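Section 4. Setting up and looking after the shared table

Your Nastholm table is meant to be used by everyone, so it pays to give each thing on it a home before the first busy Monday comes along. Set aside 14 minutes or so, put the kettle on if you like, and work through the steps in order.

1. Clear the top completely and wipe it down with a soft, barely damp cloth. Dry it straight afterwards with a second one. The white surface has a shine to it and picks up the ceiling lights, so any smears you leave behind will be there to greet you in the morning!

2. Choose a spot for the plant first, well back from where people will be working. A leafy one in a white pot looks lovely against the pale top, but do allow for the leaves, which spread a good deal wider than the pot.

3. Bring the headset and its controllers over next and settle them together on one side, next to the plant. The controllers can stand upright. Leave the rest of the table open for whatever people have in their hands.

4. Coil any spare cable in wide, easy loops and lay it near the pot.

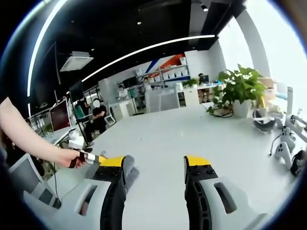
Purificación Marín wrote to us that she would sooner see the cables in a drawer, as hers always ended up under a watering can, and that since moving them she waters on Friday afternoons with a clear conscience.

A drawer is perfectly all right, and if you have one close by, please do use it. If the cables stay out, lift them well away before you water.

CAUTION: Never water the plant while a headset or controller is within arm's reach of it. Give it about 125 ml at a time, wait for the pot to drain, and mop up any drips before you put things back.

5. Turn the pot a quarter of the way round every week or so to keep the growth even, and trim off yellowing leaves at the stem. Trailing leaves can be lifted gently over the rim, away from the straps and lenses. 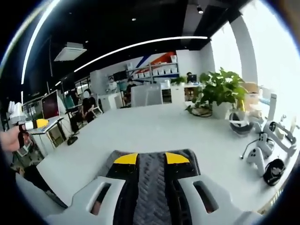

6. At the end of the day, put everything back where you found it. Wipe the headset's face piece with a dry cloth, keep loose plugs away from the table edge, and make sure bags haven't been left where somebody might trip over them.

NOTE: Please don't use Zestby spray, or any other scented polish, on the top. It leaves a film that takes ages to shift. For stubborn marks, stir a teaspoon of mild soap into 700 ml of lukewarm water, wipe, rinse and dry as in step 1.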